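Zindimari shelving unit review: four months in the stockroom

Kylie Sheehan 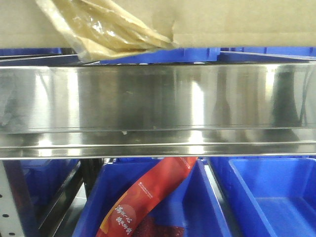
Blue bins on the rails, cardboard box up top with its brown tape hanging down.

Quick one as I'm meant to be packing orders. Bought this for the back room of our shop in Nurnedthorpe, flat-packed, up in an afternoon with one rubber mallet and some swearing.

The good. Beams are solid. Proper tall front face and a stepped lip underneath, no sag that I can find, and I've not been gentle. Shiny brushed metal, so looks smart for a stockroom. Also shows every fingerprint. Wipe with a dry cloth, don't bother with spray, it just smears.

Blue plastic bins are the best bit. Ribbed on the outside so you get a decent grip, even with cold hands in November. They sit deep, fine for ribbon, labels, small tins. Not fine for anything tall. We had the old Ruddock bins before and the corners split on nearly all of them. None gone on these yet.

The not so good. Gap over the beam is mean. Put a big carton on top and you can only just see the bins behind, never mind get a hand in one. I've ended up keeping slow stock there and moving the carton when I need to. Annoying. Wish they'd made the spacing adjustable in smaller steps, you get one set of holes and then a big jump to the next.

Instructions are four pages of tiny drawings. Step 3 has the rail upside down, I'm sure of it. Rang the helpline, nice man, agreed with me, no idea if they've changed it.

Load: box says up to 3,000 for the whole unit but doesnt say 3,000 what. Guessing pounds. Somebody should sort that.

Tip, trim your old tape off cartons before they go up. Loose ends stick to sleeves, and too each other.

Would I buy again? Yes for the bins. Would measure my cartons first this time. Four out of five, lost one for the gap.

Recent reviews
Mistside label printer
Ruddock stacking bins, two years on
Tape guns under a tenner

We use cookies to remember your settings. Accept / Manage

Contact | © Nurnedthorpe Shopkeepers' Page | Back to top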